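Bravine Interior Wall Insulation Board, reviewed by Yolanda Salazar

We put 68 boards on the north and west walls of a two-story brick rental last November. They cut cleanly with a fine-tooth saw, and the adhesive held on old plaster once we had primed it.
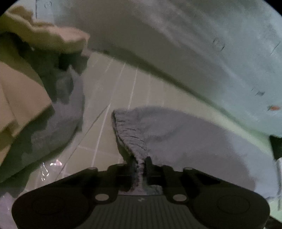 Corners took longer. The factory edges are square, but two boards came bowed and Bravine replaced them. Materials came to $2095, delivery included. The upstairs bedrooms hold their heat better overnight. I would buy it again, though the printed instructions skip window reveals.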